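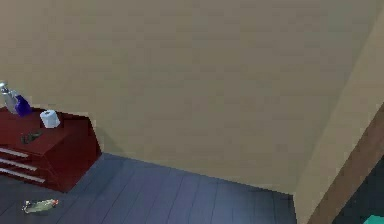
Support > Heating and Hot Water > Closed Tickets > Ticket 723

Subject: Upstairs bedroom radiator cold, rest of house fine
Opened: 04/01/2021
Opened by: Sibusiso Du Plessis
Handled by: Gaetano Benedetti, Halvorsen support desk
System: Gakness 4000 gas boiler, hot water radiators, two zones
Site: Hakitcombe
Status: Closed

Reported by customer

The radiator in the back bedroom upstairs stays cold. The pipe going into it gets warm for the first few inches and then nothing. All the other radiators on the upstairs zone heat up normally. Downstairs is fine. The boiler shows no fault code. Pressure gauge reads a bit under the green band when the system is cold.

Started after we had the hallway radiator taken off for painting and put back on. The bedroom one was not touched. I have turned the thermostat up and down and restarted the boiler, no change.

Reply from G. Benedetti

Thanks for the details. One cold radiator with the others working is usually trapped air, a stuck valve, or a balance problem. Since the hallway unit was drained and refilled, start with air.

1. Turn the heat off at the thermostat and wait 30 minutes.
2. Hold a rag under the bleed screw on the bedroom radiator and open it a quarter turn.
3. Close it when you get a steady stream of water with no spitting.
4. Check the boiler pressure. If it is below the green band, top it up with the fill valve and close the valve all the way.
5. Turn the heat back on and give it half an hour.

Let me know what came out of the bleed screw - air, water, or nothing.

Reply from customer

Got a short hiss and then water. The water was dark gray for a second and then clear. Topped up the pressure to the middle of the green. Radiator is still cold except for the same few inches of pipe. The hallway radiator is now hotter than it used to be, if that matters.

Reply from G. Benedetti

It might. Keep that in mind for later.

Next, the thermostatic valve on the bedroom radiator. With the heat on, turn the head to the highest setting, then unscrew the collar and pull the head off. There is a small metal pin underneath. It should stick up a little and spring back when you press it. If it is down and stays down, the valve is stuck closed.

Do not grip the pin with pliers and pull. It can come out and you will have water coming after it.

Reply from customer

Pin was down. I tapped the side of the valve body with the handle of a screwdriver and put a drop of light oil on the pin, left it, then pressed it with the flat of a spoon. It came up on the third try and now moves freely. Head is back on at setting 3.

The radiator is getting warm across the top. The bottom is lukewarm at best after an hour.

Reply from G. Benedetti

Good, so the valve was at least part of it. Warm on top and cool on the bottom can be sludge or low flow. Go back to the hallway radiator. When it was refitted, did the painter open the lockshield (the valve with the plain plastic cap, at the other end from the thermostatic one) to where it was before?

If it was set fully open, that radiator will take more than its share and the ones farther down the line get less. Take the cap off and turn the spindle clockwise until it closes, counting the turns. Then open it one full turn and leave it.

Reply from customer

He did not write anything down. It was wide open, just over four turns. I closed it and opened it back up one turn as you said. The lockshield on the bedroom radiator was open 2 turns and I left that alone.

Checked again after dinner. Bedroom radiator is hot on top and warm at the bottom. Room got up to temperature. Hallway is still comfortable.

Reply from G. Benedetti

That sounds right. I would leave the settings where they are for a few days. The gray water means there is some sludge in the system, and I can't see in our records when inhibitor was last added. Bravthorpe carries the Gakness one, and the dose is on the label. It can go in at the next service.

Also work the pin on each thermostatic valve a couple of times before the heating season. They tend to stick when they sit closed all summer.

Reply from customer

Four days on and still working. Pressure has not dropped. I did the other valves while I was at it and one in the bathroom was stiff but not stuck. Service is booked for later in April and I have asked them to add the inhibitor. OK to close.

Closing note (GB)

Cause: thermostatic valve pin stuck closed on back bedroom radiator. Hallway lockshield left fully open after refit, taking flow from the upstairs zone.
Fix: pin freed, hallway lockshield set to one turn, air bled, system topped up.
Parts used: none.
Follow-up: inhibitor at next service - customer has booked.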